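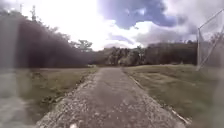 Concrete path between two grass fields, with the tree line beyond.

Gandemeck 2 Concert Light Stick and Venue Control System
Product information for promoters, tour managers and fan clubs

Overview

The Gandemeck 2 is a handheld light stick for concerts, fan meetings and outdoor music festivals. It is supplied by Bisstead together with the control equipment needed to run it from the lighting desk. The sticks may be ordered in an artist's official color, with the group's emblem inside the dome, or in a plain version for events with several acts on the bill.

Each stick can be used on its own, paired with a telephone, or placed under venue control. Under venue control, the color and brightness of every stick in the audience are set by the operator at the desk, section by section, in time with the set list. When venue control ends, the sticks return to the color last chosen by the holder.

The system is offered for purchase and for hire. Sticks sold to fans remain usable at later shows by the same artist, provided the promoter orders the matching channel file.

What is supplied

A standard hire order includes the light sticks in numbered trays, wrist straps, one control transmitter, one spare transmitter, antenna cable, and a printed seat plan for the venue. Batteries are packed separately and must be fitted on site. Tray numbers match the seating blocks shown on the plan. Trays should not be exchanged between blocks after the sticks have been assigned.

Purchase orders are shipped in retail cartons. Each carton holds one stick, one strap and a card with pairing instructions. Artwork for the carton sleeve is supplied by the artist's management and must be approved in writing before printing.

Specifications

Model: Gandemeck 2
Length including dome: 29 cm
Preset colors: 111
Power: three AAA batteries
Modes: steady, slow pulse, fast pulse, venue control
Dome: clear or frosted
Handle: white or black
Strap: woven, detachable
Minimum order, custom emblem: 2,000 units
Minimum order, plain version: none

Seat assignment

Sticks must be assigned to seats before they can respond by section. For hired sticks this is completed by Bisstead before delivery. For sticks owned by fans, assignment is made at the door or through the artist's application, using the block, row and seat number printed on the ticket. Promoters are asked to provide pairing desks at each main entrance and to open them with the merchandise stands. Holders of standing tickets are assigned to a zone and do not require a seat number.

A stick that has not been assigned will follow the general channel. It will change color with the rest of the audience but will not take part in words or patterns formed across the stands.

Programming

Lighting cues for the sticks are written in Masora, the desk software provided with the transmitter. Cues may be triggered by hand or locked to the show's timecode. A tour that has been programmed once can be carried from city to city, and only the seat plan needs to be replaced. Where the running order changes between nights, cues may be moved by song title without being written again.

Programming may be carried out by the tour's own lighting staff or ordered from Bisstead. Requests for programming should include the set list, reference audio for each song, and a note of any fan club projects planned for the evening. Songs for which the artist prefers a dark house should be marked clearly on the set list.

Festivals and outdoor sites

Outdoor use requires a mast for the transmitter antenna, to be placed with a clear view of the audience area. The mast position must be shown on the site plan sent with the order. Sticks are resistant to light rain. They should not be left in standing water, and trays must be kept under cover before distribution.

The Saludo extension kit is available for sites with more than one stage. It allows each stage to run its own channel, with the holder's stick following whichever stage zone has been selected. The kit is not required for a single stage.

Care and return

Hired sticks are to be collected at the exits in the bins supplied. Batteries should be removed before the trays are closed. Domes may be wiped with a damp cloth. Solvents and alcohol wipes will cloud the surface and must not be used. Missing or damaged sticks are charged at the replacement rate stated in the hire agreement.

Ordering

Orders for custom emblems should be placed as soon as tour dates are confirmed. Orders for year-end concerts and award shows must be received before November. A sample stick in the artist's color can be sent to management on request, and production begins when the sample is approved.

Sales and custom orders: Jayson Padilla, Artist Accounts
Hire, programming and site plans: Rommel Manalastas, Venue Services

Inquiries should state the artist or event name, the venue, the expected audience and whether the sticks are to be sold or hired.

Related products
Saludo extension kit
Masora desk software, additional license
Replacement straps and domes
Storage trays, empty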